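Zolel project: progress report for the period ending in January
Prepared by Ruba Zoubi for Crescencio Quintana, Drultik program office

1. Work on the scooping task

In this period we moved from rigid objects to objects that float in water. The policy must pick up toy fish with a small hand net and put them in a container. We recorded 81 demonstrations by teleoperation, and 60 of them passed our check and were used for training. The others were removed, mostly for long pauses of the operator.

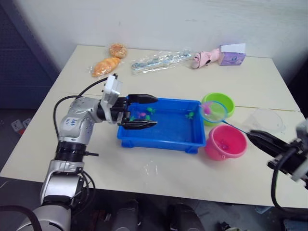 Figure 1. Two-arm station with the tray, the net and the two containers.

The main difficulty is the net handle. It is thin, and a small rotation in the grip changes the angle of the hoop very much. For this reason we added the wrist view as an input to the policy, together with the head view. With both views, training takes about 15 hours on our machine. 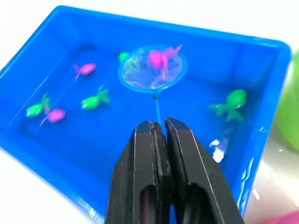 2. Results and open problems

The Zabala baseline, which uses the head view only, often closes the motion too early and lifts the net without a fish. The new policy corrects its path more often before lifting. 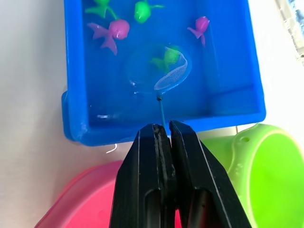 We still see failures when a fish stays close to the wall of the tub. The net then touches the wall and the policy repeats the same motion. We plan to record more demonstrations for this case, and Ernemska has agreed to lend us a second operator for 4 weeks. The budget does not change.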